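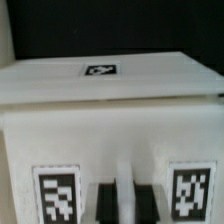 The gripper at the white cabinet, August.

Jinfeng Li had promised the cabinet would be open by the time the kettle boiled. The kettle had boiled twice.

"It sees the tags," she said. "It knows where the handle is. It just doesn't like it."

Tomen was sitting on an upturned crate by the shed door with his boots off. He had paid for half the arm, 500 dollars at a time, and felt he was allowed an opinion.

"Move the handle, then."

"It's glued."

"Print another one."

She didn't answer. The last door had taken 22 hours to print and the one before it had come off the bed curled like old lino. The spool was nearly done and the shop in Dirnthorpe didn't get more until the end of the month. She typed a new number into the laptop, a little less than the old one, and pressed enter.

The arm came forward, slowed, and stopped. A line of red text ran up the screen. Error 2292 again.

"What's that one mean?" Tomen asked.

"It means it's pushing on something it thinks isn't there."

"I've worked with blokes like that."

He put his boots back on and went up to the house. She heard the screen door, then the radio, then the neighbour's dog going off at the radio. It was past nine at night. She pulled the stool closer and went back to the sheet of tags on the table, the one the camera used to work out where everything was. She measured from the corner of the sheet to the base of the arm and wrote it on her wrist in biro. Then she looked up what she had written down in autumn, when they set the table up in the first place.

The two figures were 20 millimetres apart.

"Tan," she said out loud. Tan was the cat.

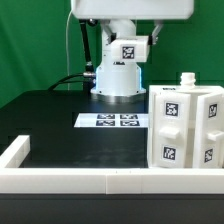 Morning

Tomen found her note under the sugar bowl. It said the sheet had shifted, that she had taped down all four corners, and that the cat was no longer allowed in the shed. It also said she had gone to Breltanar for the early shift and he was not to touch the laptop.

He took his tea down and looked at the arm for a while. Then he reached over to the cabinet and tried the left-hand door himself. It opened a finger's width — stiff, with a small plastic creak — and he pushed it shut again.

There was a strip of tape left on the bench. He stuck it across the gap under the shed door, low down, at about the height of a cat, and went up to feed her.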